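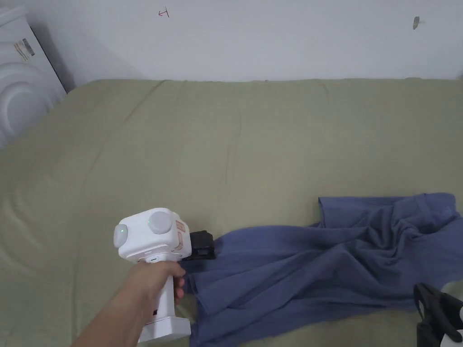 Family Studies, Unit 4: Kinship Care

Kinship care means the raising of a child by a relative other than the parent, most often a grandparent, aunt or uncle. Some arrangements are made by a court and others are private. In either case the household must provide the child with a place to sleep. A bed pushed against a plain white wall, with a clean green sheet on it, meets the need as well as a decorated bedroom does, and students should not confuse modest furnishings with poor care.

Search this site Go
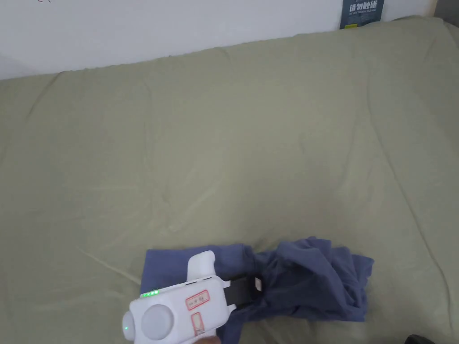 Legal authority is a separate question. A grandmother may feed and house a child for years and still be unable to sign a school form. Guardianship gives the caregiver the power to make daily decisions, while the parents usually keep some rights, such as visits. Adoption ends those rights and creates a new legal parent.

Case for discussion: Loukia and her husband take in their daughter's 2 children in August. The daughter agrees but signs nothing.

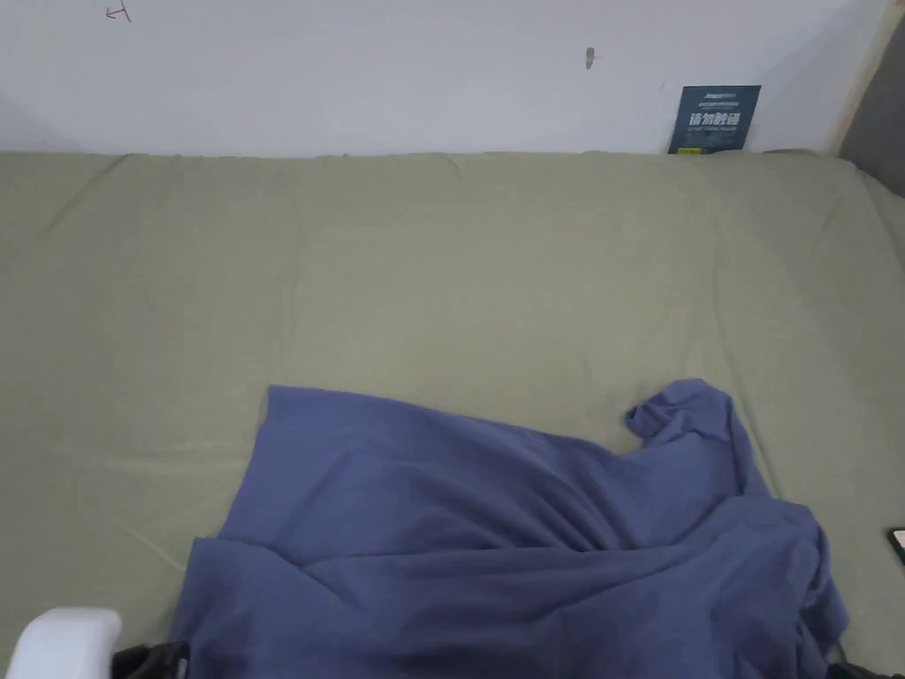
The father, who lives in Driddale, then asks for the children to live with him. Consider whose consent matters and what the children should be told.

Reading: Kalinowski, chapter 4. Written answers go to Delia Olteanu before the next seminar.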